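Assembly and returns floor, Grikwood site
Staff meeting on the two-arm stations
April, 2:30 p.m., break room

Minutes: Wulan Majimbun (returns bench)

Present: day crew, two from nights, floor lead, Sevovel rep by phone until 3:10

**1. Last meeting's minutes**

Accepted with one change. Item 5 said the crew "welcomed" the second station. The crew asked for that to read "was told about."

**2. Where the stools stand**

Floor lead reported that the plastic stool line is the first job to go to the arms, with the Noguchi shelf brackets to follow if the numbers hold. The station has logged 69 stools since the last meeting. Asked how many of those a person had to touch before they were boxed, the lead said that isn't logged. Several people said it should be. The nights crew believe it is most of them.

Sevovel rep said the arms are "learning the part" and that early counts don't mean much. It was pointed out that early counts are the ones in the slide deck upstairs.

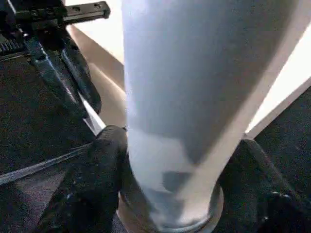
*Wrist camera view, fingers at the narrow end of a pale part.*

Question from the returns bench about who looks at these wrist camera pictures and how long they're kept. Rep said they go to Zunon for storage. How long they stay there is in the contract, which none of us have seen. Lead will ask for that page.

**3. Who stands at the station**

Current setup is one person per station, full shift. The posted title is "station attendant." The duties read out were: load parts, clear jams, untangle cables, restart after a stop, finish any stool the arms leave half done. It was noted that this is the old assembler job plus the cables, at the attendant rate, which is lower. Lead said the rate was set before the duties were written and he would take it back upstairs. He was asked to do that in writing.

Wulan asked that the minutes show she trained on the old bench in 20 minutes and the new station in 4 days.
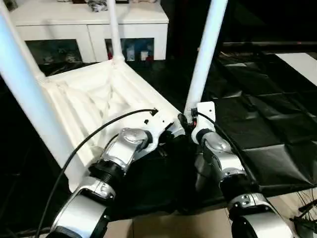

Discussion of whether attendants should be allowed to work with the seat upside down on the regular bench while the station is stopped. Rep prefers they wait for the restart. The crew's view is that standing around next to a stopped machine is what gets people written up. No decision. Until there is one, the lead agreed not to write anyone up for either.

**4. Cables and floor**

Complaint carried over from last time: loose wires on the floor at the right-hand side. The answer last time was that they would be tidied when the layout was final. The layout is still not final. Moved and agreed that they get tied back now and again later if need be. Lead to get ties from maintenance.

The black sheeting on the table was also raised. People say it bunches up and they are told to flatten it between runs, and this is not on the duties list either. Added to the list for the rate discussion.

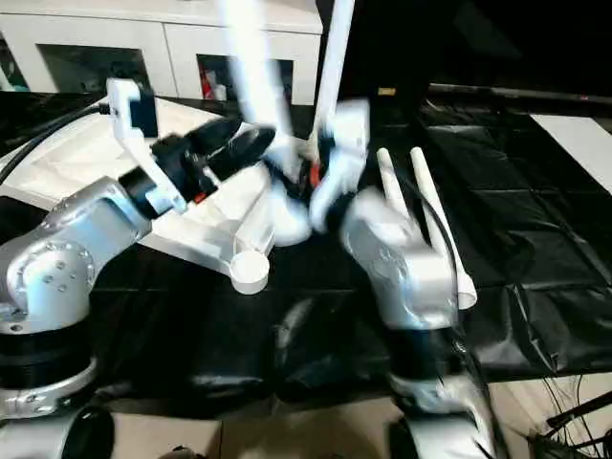

**5. Speed**

Rep gave a target of 930 stools a month per station by fall. Asked what the hand bench did in a good month, the lead did not have the figure with him. Two people who worked it said they would dig out their tally sheets. The rep said comparing the two was not useful because the arms can run through lunch. Someone asked who would be clearing jams through lunch. Rep said that was a staffing question and for the site to answer. Site (lead) said he had understood it was a Sevovel question.

Action: get one answer from one of them before the next meeting.

**6. Grip damage**

Returns bench wants a say in what counts as a mark. On the molded parts with compartments, the fingers close on a thin wall, and our worry is stress that won't show until a customer puts weight on it. Rep said grip force is set well under the limit. Asked for the limit, he said he would send it. He said the same last meeting.
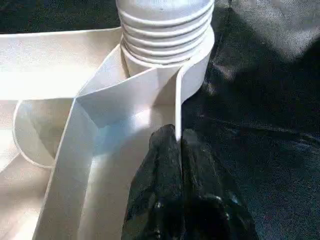 Agreed that returns will hold back any part with whitening or a bent wall, bag it, and write the station on the bag. Lead asked that this not be called a defect log. It will be called the bag list.

**7. Jobs**

Asked straight out whether anyone loses hours when the second station starts. Lead said no one is losing hours "at this time." Asked to drop the last three words, he said he could not. Minutes to show that.

**8. Actions**

- Lead: storage page from the Zunon contract
- Lead: attendant rate, in writing, with sheeting added to the duties
- Lead: cable ties
- Rep: grip force limit (second request)
- Lead and rep: lunch coverage
- Wulan: bag list, copy on the board by the time clock

Closed 3:40. Next meeting same room, unless it's been turned into parts storage by then as was mentioned.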